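We use cookies to remember your login and your reading lists. By carrying on you accept this. Manage settings

Skuron Reader Support
Ticket status: Open (reopened by customer)
Product: Skuron e-book library, web and tablet
Subject: Vass trilogy, book two, chapters missing or in the wrong order
Raised by: Margit Kovács

Customer, first message

I review young adult fantasy on my own blog and I bought all of the Vass trilogy through you in August. Book one was fine, as a file at least. The plot is another matter.

Book two, Drumo, is broken. At the end of chapter 11 the heroine is locked in a salt cellar by her own brother. I tap forward and she is at a harvest dance, in a borrowed dress, making eyes at the ferryman. No escape, no mention of the brother. Two pages later someone calls her "your grace" and she doesn't seem surprised.

I did wonder for a good half hour whether this was simply how the author writes. She did something similar with the shipwreck in book one, which is over in a paragraph. But I no longer think even she would leave out the cellar.

Please send me a complete copy.

Support, reply

Thank you for getting in touch and sorry for the trouble. Please try the following:

1. Close the book and go back to your library.
2. Press and hold the cover, then choose Remove from device.
3. Download it again over wi-fi.
4. Open the contents page and check that all chapters are listed.

If the problem carries on, let us know which device you use and the size of the text you have set.

Customer

Done, all of it, twice. I don't see what the size of my text has to do with a missing cellar escape, but it is set to medium. The device is a tablet. I also looked on the website with my laptop and the same thing happens there, so I doubt it was ever the download.

The contents page lists every chapter. That is what makes me distrust it. Chapter 12 is listed, and when I tap it I get the dance. I asked a reader who has the paperback and in hers the dance is chapter 15. So three chapters are gone and the numbering has been closed up behind them as though nothing had happened.

Support, reply

Thank you for checking on a second device, that helps. We have compared your copy with the one held in our shop and they match. The publisher, Nudard, has not told us of any fault with this title. Some readers do find the middle of the series moves quickly. Could it be that the paperback is a different edition with extra material?

Customer

I have read a great many middle books and I know what "moves quickly" looks like. It looks like a training montage and a dead mentor. It doesn't look like a girl leaving a locked room with no door opened.

As for extra material, your own shop page says 104 sections and gives the same blurb as the paperback, down to the line about "a betrayal in the dark that changes everything". I would like to read the betrayal in the dark. I only got the first half of it.

Also, on page one of the dance chapter she has a bandaged hand. If the bandage is ever explained in my copy, I can't find it.

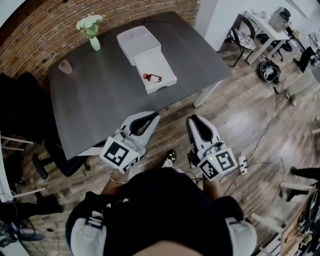

Dark table, two white grippers.

Support, reply (passed to second line)

I've taken this over from my colleague. I read the join between 11 and 12 myself and I agree that it doesn't make sense. I have not read book one, so I can't speak for the shipwreck.

What I did:

- Opened the file we hold for Drumo and counted the sections. There are 104, so the shop page is correct.
- Searched the text for "cellar". It appears in chapter 11 and then in chapter 31, where a character says "after what you did in the cellar".
- Looked at the end of the file. After the author's thanks there are 5 sections with no heading, and two of those are blank.
- Opened the other three. They are story text. The first starts in the cellar.

So the missing chapters seem to be in your copy, behind the thanks, without headings. You can reach them by going to the last page and swiping back. I would be glad if you could confirm.

Customer

Confirmed. They are there. She gets out by talking to the brother through the door for nine pages, and he changes his mind. The bandage is from the lock.

I'm not sure I was better off knowing. In my head she had tunnelled. And the brother, who was the only person in either book I couldn't predict, turns out to be sorry and under a spell. There is always a spell. I can't think of a trilogy where the cruel relative is just cruel.

But that's for my review and not for you. My questions for you are these. How long has it been on sale like this? Has anyone else written in? And will the repair wipe my notes? I have a lot of notes.

Support, reply

The file has not changed since we first received it. I can see 800 copies opened past chapter 12 and no other ticket about it. I can't tell you why.

I've sent Nudard the details and asked for a corrected file. When it comes, your copy will update by itself the next time you open it. Notes are tied to their place in the text, so those in the chapters that move may shift. I would export them first: open the book, tap Notes, then Send as text.

I'm setting this ticket to Solved.

Customer

Please don't. Nothing is solved until there is a new file. I have been promised corrected files before, for a different series, and I am still reading that one with the map upside down.

And if 800 people went from the salt cellar to the dance without writing in, I do have to ask what they thought was going on. Perhaps they took it for style. I nearly did.

I've exported the notes. The export dropped all my question marks, and there were plenty. Should I raise a separate ticket?

Support, reply

Reopened. Yes please, a separate ticket for the export, and mention this one in it. No answer from Nudard yet.

Related tickets
Cover of Vass book one shows as grey square
Sample chapter ends in mid-sentence
Notes export loses punctuation
How to return a pre-order
Map pages upside down on tablet

Contact support | Terms | Copyright Skuron | Back to top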